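The refill that costs more than the jar

Koltora wants 40 pounds for a pot of night cream, and on 5 shelves out of 7 in the shops I tried, the refill was nowhere to be found. You order it online, it comes in its own carton, and you post the empty back to a depot in Weltent. I did this in January. I am still waiting for my points, all 1000 of them, which I'm told will buy me a lip balm.

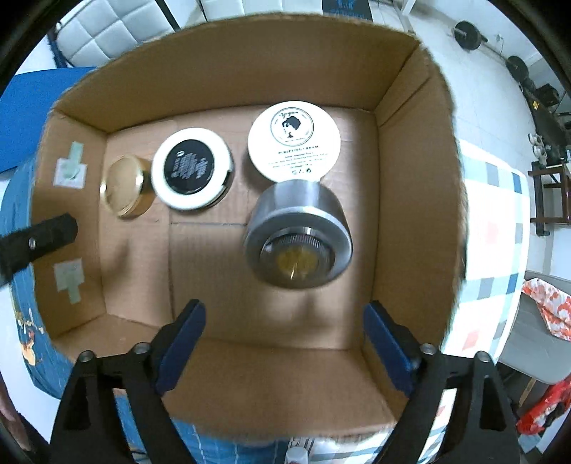
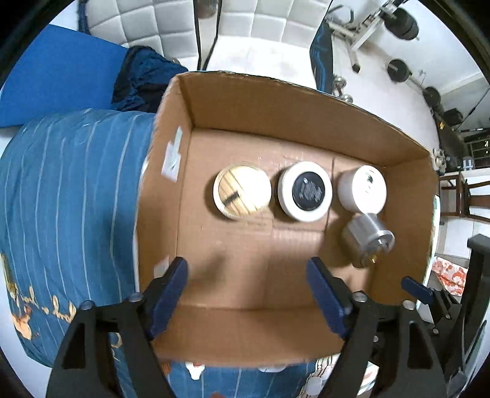
Round containers in an open cardboard box.

Then there is the small matter of what "recyclable" means. Vavwood prints it on every lid it sells, and when I asked which councils would take them I got a leaflet about forests. Uchida at least answered the question. Its lids go in general waste unless you pull out the liner with a knife, and I can't see many people doing that at the bathroom sink before work.

I would believe all this sooner if the refills were cheaper. Koltora's is two pounds dearer than a new jar, postage not included.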